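**Fodthorpe Mending Room – progress report to Westance, January**

Hello Hwa-young,

You asked for something readable this time and no spreadsheet, so I'm taking you at your word (the spreadsheet is attached anyway, Efren wouldn't let me send this without it). It's been a good month! We're much further on with the tool and materials side than I thought we'd be when we spoke before Christmas, and a bit behind on the sign outside, which I'll get to.

The big job was sorting the supplies. We inherited 141 kilos of stuff from the old Custau workshop when it shut, and most of it came in carrier bags. Tape, glue, cable ties, odd bits of rack, half-used everything. Yi-an has taken this on and has been brilliant at it. Her rule is that anything we reach for more than once a week lives on or next to a bench, and everything else goes in the cupboard with a label on it. Tape is the worst offender. We've got masking tape, duct tape and a great deal of brown parcel tape, and until this month it was anyone's guess where any of it would be on a given evening. 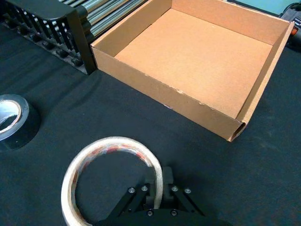 So we've gone over to shallow cardboard trays, one per bench, made from cut-down boxes. They cost us nothing, which leaves the £200 storage line untouched so far. I'd like to hold on to that money until we know whether the cardboard stands up to a few months of use. If it doesn't, Vilgot has found some wooden trays from Kang that would do, and I'll send you the quote before we spend anything.

We also had a long (very long) discussion about black cloth on the tables. Seo-ah wanted it, Vilgot thought it would show every scrap of fluff. It does show every scrap of fluff! But small screws and clear plastic bits are far easier to spot on it, and it's kinder to things that scratch, so I've come round and it's staying.

Small parts are going into compartment boxes with lids. The drying racks came with the Custau lot as well, and we're trying them as uprights for flat things: sandpaper, offcuts, instruction leaflets. The verdict so far is that leaflets flop and sandpaper's fine.
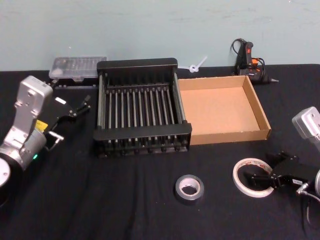

On to the evenings themselves. We opened on 24 evenings last quarter, which is what we promised you, and the Tuesday one is now full nearly every week. Lamps and toasters are still the favourites, with a surprising run on pushchairs. Efren is keeping the repair log up to date and it's in the second tab of the spreadsheet. Please ignore the column headed "misc", he's still arguing with it.

Money: we've spent £2111 of the grant to date, mostly rent and the electrical testing course. The receipts for the course are in, the last rent one will follow when the landlord answers my emails.

Things that have slipped:

- The outside sign. The printer got our name wrong and we've sent it back.
- Wall repainting. It's scuffed and it needs doing, but we'd have to close for two evenings and I don't want to do that while we're this busy. Could we move it to spring?
- Glue gun training for new helpers. Seo-ah has written the sheet, we just haven't run the session yet.

Next month is labels for the cupboard, the glue session and, with luck, a sign that says what it's meant to. Could you let me know about moving the painting? A one-line email is fine.

All the best from everyone at Fodthorpe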